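Workshop tips for the drawer task (robot club, spring build)

Quick notes, typing this between sessions. Read before you touch the bench. Ornella has the printed copy if the wifi is down again.

Drawers first. A drawer that sticks for you will stick ten times worse for the arm. Pull it by hand, slow, one finger. If it jerks, fix it before anybody writes a line of code.

Candle stub on the runners, both sides, plus the bottom edge. Plain white candle. Not cooking oil, it grabs dust and turns to glue by April. Bar soap works in a pinch but flakes. Wipe off the extra with a dry rag, then open and close a dozen times or so to spread it.

If it still sticks, take the drawer out all the way and look for a staple or a dried blob of glue. Sand that spot only. 180 grit, light. We took too much off the Tarnport cabinet last year and now it rattles.

Cabinet sliding around when the arm pulls? Rubber shelf liner under it, cut a bit smaller than the base so it doesn't show. Or put weight inside, low down. Bag of rice is good. Don't tape to the tabel, the finish comes off with the tape and Barnabás has to explain it to the school.

Cloth. Use one. Saves the wood from scratches and small parts don't bounce off onto the floor. Old bedsheet or a thick cotton tablecloth, either is fine. Pull out the big wrinkles near where the gripper comes down, the rest doesn't matter much.

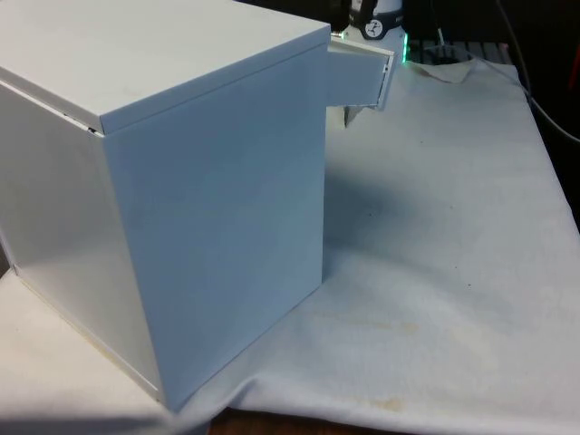 White cabinet on the cloth, drawer partway out, arm behind it.

Stains on the cloth: yellow-brown ones are a pain. Soak in warm water with oxygen bleach overnight, wash, check before it goes in the dryer. Heat sets them. Grease, dish soap straight on, rub, wait 12 minutes, rinse. If it won't come out leave it, it's a work cloth.

White panels get grubby from hands. Damp microfiber, tiny drop of dish soap, dry right after. Melamine sponge only for scuffs and go easy, it dulls matte paint.

Lids: a loose lid shifts a little every time someone leans on it. Four dots of poster putty at the corners. Comes off clean if you roll it, don't yank.

Cables. Velcro straps, never zip ties, we re-route everything every week. Leave slack at each joint, run the arm through its full reach once at low speed and watch the cable the whole time. Menon team pinched one at the Tudidholm meet and sat out two rounds.

Light. Shadows mess with the camera more than you'd think. Close the blinds, use the desk lamps, and mark the lamp feet with painters tape so the next group gets the same light. Same for the cabinet corners, pencil mark on masking tape stuck to the cloth.

Reset routine, every run:
drawer shut all the way
cloth flat near the front
hands out, say "clear" loud
then start

Write down fails too. Ornella wants the log filled in by the person who ran it, not from memory at the end of teh day.

Candle, liner, putty and straps came to 18 dollars total at Wullar hardware, reciept is in the blue folder. Shelf liner is nearly gone so whoever goes next pick up a roll.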